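# Nelel Floor Chores: data card

148 shares · 9 comments

Nelel Floor Chores is a set of wrist-camera recordings from arms doing low-level household work: wiping spills, picking up dropped items, and moving light objects out of the way. It was recorded at the Ostmont site and is maintained by Tadeo Rivadeneira. The current release is the May build.

## Summary

- Episodes: 2,075
- Task types: 11
- Arms: 2
- Longest episode: 40 seconds
- Modalities: wrist RGB, joint positions, gripper opening, task string

## Intended use

The set was built to answer a narrow question: can a general policy finish a floor chore in an ordinary room without someone stepping in? It is suitable for training and for offline evaluation. It is not suitable for claims about whole-home cleaning. No episode includes stairs, carpet, or pets.

## Where things stand

Picking is close to usable. A policy trained on this set will find a sock or a plastic cup and lift it most of the time, provided the object is not flat. Wiping is further behind. The arm reaches the right area, lowers the cloth, and then wipes beside the spill or stops after one pass. On the Weltent baseline, most wiping failures come from perception. Clear liquid on a pale floor has almost no color contrast and is often visible only as a slight darkening or a point of glare.

The second problem is knowing when to quit. Task strings say "wipe the spill," and the operators judged completion by eye. The policy has no equivalent signal. It either repeats the stroke until the episode times out or lifts off early.

## Scene conditions

Rooms were left as found. Chair and table legs, cables, and shoes stay where they were, and people were allowed to stand nearby. Policies trained only on cleared floors did worse under these conditions, so episodes with feet in view were kept in the training split. Lighting is whatever the room had.
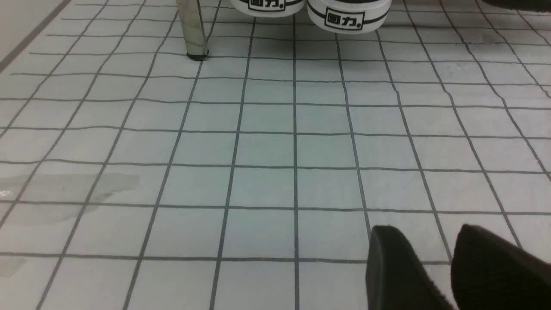

Tile is harder than wood in one respect. Grout lines give the model strong edges to lock onto, and several checkpoints learned to follow them when the target was faint. Random crops reduced this but did not remove it. Mild lens distortion bends the grid, and we do not rectify frames before release. Users who need straight lines should run their own calibration.

## Known issues

- Gripper opening drifts in long episodes. Re-zero before computing grasp labels.
- Faint marks that are not spills are unlabeled. Do not treat them as negatives.
- The Navarrete loader drops the last frame of each episode.

## Comments

**pkw_lab:** Is there a depth channel planned? Glare on tile kills our RGB-only wiping policy.

**T. Rivadeneira:** Not for this build. Depth was unreliable at this range.

**gantry9:** Confirming the dropped frame. Patching the episode end index fixed it for us.

**mopbucket:** So still faster to do it myself. Got it.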